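Shared kitchen inventory at the end of a lease: who is responsible for missing items?
Community Help > Housing and Tenancy > Furnished rentals
Posted Jan 11, 2018

Jarmila Štefanec
I have rented a furnished room in a shared house in Werkunbridge for the past two years. The tenancy was arranged through an agency, Lukáč Lettings, and the agreement includes an inventory of the common kitchen. The inventory runs to 63 items, all of which are listed by name only. There are no notes on condition.

I intend to leave in April. The agency has informed me in writing that every tenant is "jointly answerable" for the kitchen inventory and that $195 may be withheld from my deposit if any item is missing or damaged when I depart. During my stay, five other tenants have come and gone. To my knowledge, no inventory check was made when any of them left. Several items on the list were not in the kitchen when I arrived, and I regret to say that I did not report this at the time.

I would be grateful for guidance on the following. May the agency charge me the full amount for items that may have been removed by a former tenant? Is there any benefit in preparing my own record now, several months before departure? Finally, am I expected to replace things which have simply worn out?

Thoa Quách
The answer depends first on the wording of your agreement, and I would ask you to read it before relying on anything written here. Two arrangements are common in shared houses. Under a joint agreement, all tenants sign one document and each may be held liable for the whole of a loss. Under separate agreements, each tenant signs for a room and is given the use of the common areas. From your description — you rented a room, and others came and went without your involvement — the second appears more likely. If so, the phrase "jointly answerable" in a letter does not by itself create an obligation that is absent from the agreement you signed.

With regard to former tenants, an agency that wishes to make a deduction should ordinarily be able to show what was present at the start of your tenancy and what was absent at the end. A list of names, unsigned and without condition notes, is weak support for such a claim. Please check whether you signed the inventory. If you did, your position is more difficult, although not hopeless.

Ordinary wear is a separate matter. A frying pan used daily by a full household will not last indefinitely, and a tenant is not generally required to return old goods as new. Breakage through carelessness is treated differently. Rules vary by state, and your local housing office can confirm which apply to you.

I would certainly prepare a record now. Write to the agency and state plainly which listed items were absent on your arrival. Request a joint inspection before the final week. Then go through the kitchen one category at a time: cookware, tableware, storage, appliances, linens. Keep your own belongings separate and label them. Small plastic trays, baskets and cups deserve particular attention, as they tend to be described so loosely that one can be mistaken for another. "Basket, plastic" is of no use to either party; color, approximate size and the presence of handles should be added.

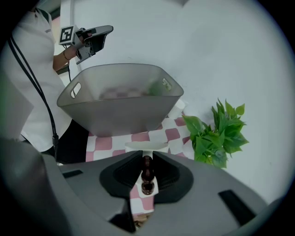
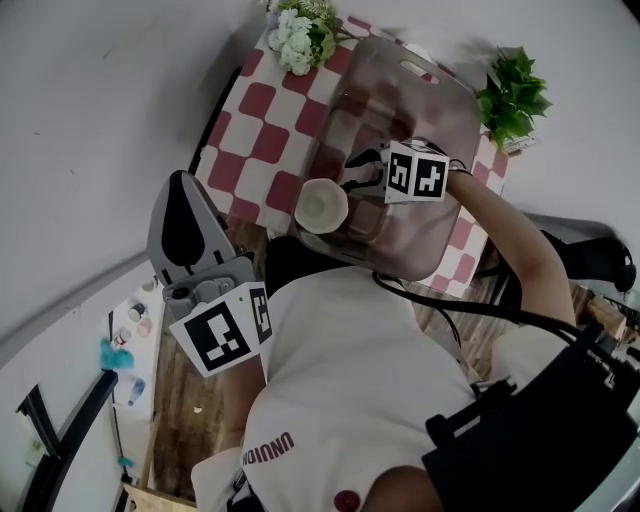 Once the record is complete, send a copy to the agency by a method that gives proof of delivery and retain the original. Ask each present housemate to sign and date it. Should the agency decline a joint inspection, keep that refusal with your papers — it may be of value if the deposit is disputed. I would not recommend withholding your last month's rent in place of the deposit, as this may place you in breach and weaken an otherwise sound position.

Jiden
We had the same letter from a different agency. They asked for the full sum and dropped it when we requested receipts for the items. Please also check that the electric kettle is on your list. Ours was a Voltitz and it belonged to a housemate, but the agency counted it as theirs and we had to ask for it back.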